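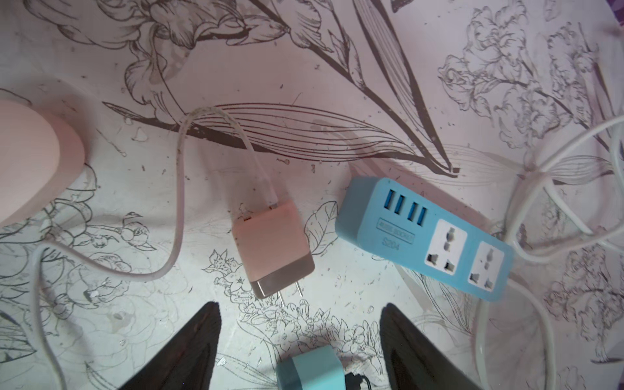

Serra Robotics Club, Gritley: Data Collection

amonti
Task is pink charger into the power strip. We have 60 episodes. I think we should keep the flowered cloth for all of them.

corrado_g
I don't agree. With one cloth, the policy learns the flowers. I would change it every 25 episodes.

amonti
Then the cable is different and the cloth also. Too many changes for 90 episodes total.

fundcombe7
Corrado is right about the cloth. But please vary the start pose of the charger first.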